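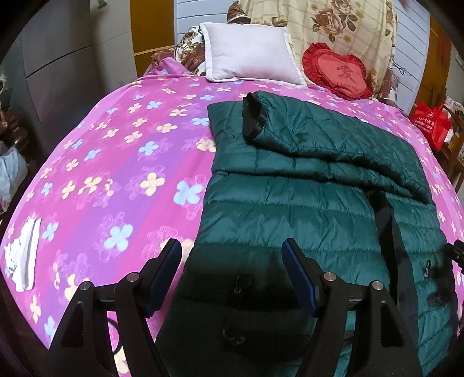

# El estudio Skarnside estrena oficina en Sukcombe y presenta su primera familia tipográfica

El estudio de diseño gráfico Skarnside ha abierto una segunda oficina en Sukcombe, en la planta baja de una antigua imprenta, y ha aprovechado la mudanza para publicar Okberg, la primera familia tipográfica que lleva su firma. Hasta ahora el estudio se dedicaba sobre todo a la identidad corporativa y al diseño editorial, con encargos de museos pequeños, editoriales de poesía y un par de ayuntamientos.

La nueva sede ocupa 208 metros cuadrados. Dos tercios del espacio son mesas de trabajo; el resto se reparte entre un taller de serigrafía, un archivo de muestras de papel y una sala que se cederá a escuelas de la zona para cursos cortos. La oficina original sigue abierta y mantiene al equipo de diseño editorial.

## Una letra que nació de un catálogo

Okberg empezó como una solución para un solo encargo. El estudio preparaba el catálogo de una colección de herramientas agrícolas y necesitaba una letra de palo seco que se leyera bien en pies de foto muy pequeños, impresos sobre papel sin estucar. Las pruebas con fuentes comerciales se empastaban en los cuerpos inferiores a seis puntos, de modo que se dibujó un alfabeto básico, con aberturas amplias y trampas de tinta en las uniones.

El catálogo salió con aquella primera versión, que no tenía cursiva ni cifras de caja baja. En los meses siguientes se fueron añadiendo pesos y signos según los pedían otros trabajos. La familia que ahora se publica consta de seis pesos con sus cursivas y de 319 glifos por estilo, suficientes para componer en las principales lenguas de Europa occidental. El cirílico queda para una segunda entrega, todavía sin fecha.

La licencia de escritorio para una persona cuesta 160 euros e incluye todos los estilos. Los estudiantes pueden solicitar una versión gratuita para trabajos de clase presentando la matrícula del curso.

## El espécimen

El lanzamiento va acompañado de un espécimen impreso de 4,000 ejemplares, a dos tintas y cosido a caballete. De la impresión se ha encargado el taller Ramalho, colaborador habitual del estudio, que trabajó con un negro cálido y un verde directo sobre papel ahuesado. Los textos de muestra proceden de instrucciones de montaje, recetas y horarios de tren, material con muchas cifras, abreviaturas y paréntesis, que es donde la letra se va a usar con más frecuencia.

Las páginas centrales reproducen los bocetos a lápiz de la «g» y la «R», las dos letras que más veces se redibujaron. La «g» tuvo dos pisos hasta casi el final del proceso y se quedó en uno en la versión definitiva; la forma antigua se conserva como alternativa estilística.

El espécimen se envía con cada licencia y también se vende suelto en la oficina de Sukcombe.

## Cursos y visitas

El taller de serigrafía comenzará a funcionar antes que los cursos. La programación arranca en mayo con un módulo de rotulación y otro de retículas para publicaciones periódicas, ambos en grupos reducidos. Las escuelas interesadas en usar la sala deben escribir al estudio indicando el número de alumnos y las fechas previstas.

Las visitas a la oficina se atienden con cita previa.

*Publicado el 10/20/22*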